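How I compare two hand-held grippers before I commit to one

I've been going back and forth between the Pravutetti and the Clollen for weeks now, and Heidrun Pichler asked me to write down how I test them, so here goes! You don't need a proper lab for any of it. A toy kitchen will do nicely.

Step 1: Pick a target and look at it through the gripper's own camera. I start with a small door, because doors show you quickly whether the finger blocks what you're trying to grab. Stand back a bit first, then walk in slowly (the wide lens makes everything look further off than it is).

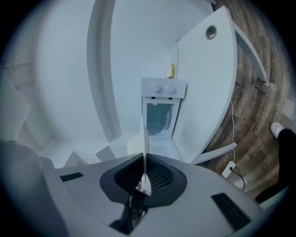 Gripper view of the toy oven, with the finger standing up in the middle.

Step 2: Check the lens before the fingers. I set exposure by hand at 700 and leave it there for both tools, otherwise you end up comparing lighting. White things on a white wall are a pain, so if the edges of the door melt away, turn the exposure down and try again.

Step 3: Do the same 13 reaches with each gripper. Same person, same target, same starting spot. I write my notes straight after each reach, even if it's only "wrist felt awkward", and Zihan Dong reads them back to me later when I've forgotten everything.

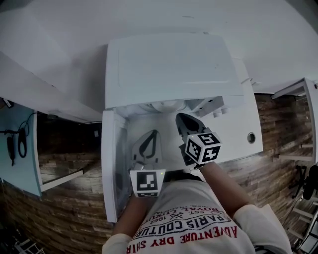
Head cameras are the bit I was slowest to come round to. I thought the gripper view would be plenty, but it tells you so little about your own arms! With the washing machine you can see the raised lid and both forearms as well as the fingers, and the coded markers are facing up where a camera overhead can find them. So on every reach, check that your sleeve or wrist isn't covering a code.

Step 4: Swap tools after a break of 4 minutes or so your hands will still be "driving" the old one. Mine certainly are.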